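3.2 Floor storage and informal surfaces

The second group of sites consists of rooms that were fitted out for one purpose and later came to be used for several. In Kaltadau we surveyed 28 such rooms, of which the Okafor and Selham premises are treated at length here. Both had hard floors, no fixed shelving at low level, and a high proportion of goods kept where they had first been set down. We use the term 'settled' for an item of this kind, following the coding scheme given in Section 2.

Large objects were rarely treated as obstacles. A tank, trunk or appliance too heavy to shift was in most cases taken over as a surface, and small goods gathered on it without any decision being recorded by the occupants. Figure 2 shows the pattern clearly: a glass aquarium with no water in it carries several small items on its top, while large water jugs with red caps are grouped on the floor beside it and flat cardboard leans against the wall behind.

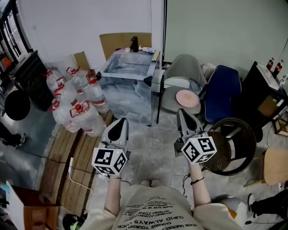
Figure 2. Glass tank used as a surface, with water jugs at floor level and flattened cardboard against the wall.

3.3 Washing points

Washing points were coded separately, as the goods kept near a tap differ in kind from those on the floor. They are small, handled often and usually bought singly. We recorded the container type, the position relative to the spout and the nature of the nearest neighbouring item. Labels were noted where legible but were not used in the analysis - the same product may be decanted or refilled, and the label is then a poor guide to the contents.

Pump bottles were the commonest container within reach of a tap. A typical case is a white Dove pump bottle in front of a black tap with a square column and a long flat spout, on a grey metal top, with crumpled brown wrapping to one side.
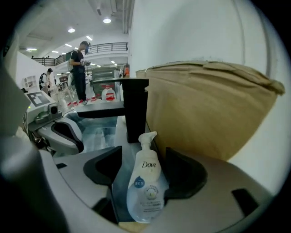

The neighbouring item proved the more useful measure. Where it was also connected with washing, the point was coded as dedicated; where it was packaging or stored stock, the point was coded as shared. Two coders worked independently on all of the rooms, and the 15 cases on which they differed were settled by discussion. Most of these concerned paper and card, which may be either waste or wrapping still in use.

Shared points were more frequent in rooms with settled items on the floor. We do not claim a causal link - both may simply follow from a lack of shelving. The Plaretti scale, applied in Section 4, separates the two effects by scoring shelf length before any goods are counted.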